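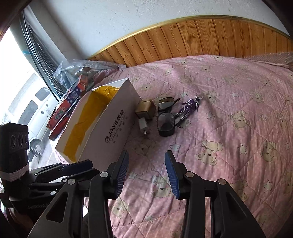
Pine boards behind a bed with a pink quilt

Country of origin on a preference claim when parts come from two places

Posted in: Export Paperwork and Customs
Posted by Veronica Cozma, 22nd December

I am responsible for shipping documents at Gradimwood, a small maker of pine wall boards and trim. We have sold within our own country until now. A distributor, Honen, has placed a first order for 300 packs of boards and has asked us to supply a statement of origin with the goods so that it may claim the lower rate of duty under the trade agreement between the two countries.

The boards are sawn, dried and planed at our own site from logs felled in this country. The difficulty concerns the trim strips, of which there are 200 in the order. These are bought in from a supplier, Matei, which is located outside the agreement area. We cut them to length, drill them and pack them with the boards. The boards and trim are listed on separate lines of the invoice and carry separate prices.

I would be grateful for guidance on the following points. May one statement cover the entire invoice? Does cutting and drilling give the trim our origin? If it does not, must the trim be removed from the shipment? Our freight agent has advised that "most of the value is local, so it is fine," but has not been willing to put this in writing. The goods are due to leave before the end of the month.

Gimoveck_Trade
Member, Export Paperwork and Customs

The origin of goods is decided for each product under its own tariff heading. It is not decided for the invoice as a whole. The share of local value across a mixed shipment therefore does not settle the matter, and the advice of the freight agent should not be relied upon.

With regard to the boards, goods produced entirely from timber grown and felled in the exporting country will ordinarily meet the origin rule of an agreement of this type. You should hold the felling or purchase records for the logs and a production record linking them to the packs sold. A declaration from the sawmill is required only where the sawing is done by another party, and from your account it is not.

With regard to the trim, most agreements contain a list of operations that are considered too minor to confer origin. Simple cutting, packing, sorting and labeling commonly appear on that list. Drilling is treated differently from one agreement to another, and the wording must be checked. Even where drilling is not named as a minor operation, the product rule for the heading must still be met. If the rule calls for a change of heading, and the strip falls under the same heading before and after your work, the rule is not met. On the facts given I would expect the trim to keep the origin of the country in which it was made. Please note that this may differ from the country in which Matei is located, and the supplier should be asked to confirm it in writing.

The trim does not have to be removed from the shipment. It is normal practice to issue the statement on the commercial invoice and to mark clearly which lines it covers. The trim line should show its own country of origin and should be left out of the statement. Honen will then claim the lower rate on the boards and pay the standard rate on the trim.

Two further matters require attention. First, some agreements permit any exporter to make out a statement only up to a stated invoice value, above which a registration or approval number is needed. An application may take longer than the time you have available. Many agreements allow a statement to be made out after export, within a fixed period, and the importer may then request a refund of duty. Secondly, consider whether the boards and trim could be viewed as a set put up for retail sale. Separate lines and prices suggest that they are not, but if both are packed in one carton under a single product code, customs may take a different view. The classification office can issue a binding ruling.

pine_and_ply

We ship the same kind of thing and we just put one origin on everything. 1000 packs so far and never been asked. Customs is not going to open a carton to look at trim.

Gimoveck_Trade
Member, Export Paperwork and Customs

The practice described in the previous reply cannot be recommended. Origin checks are generally carried out on records after the goods have been released, and may take place 3 years later or more, depending on the agreement. Where a statement is found to be incorrect, the importer is liable for the unpaid duty and will usually seek to recover it from the exporter. Penalties may also apply to the party that signed.

Copies of the statement and all supporting records should be kept for the full period set out in the agreement.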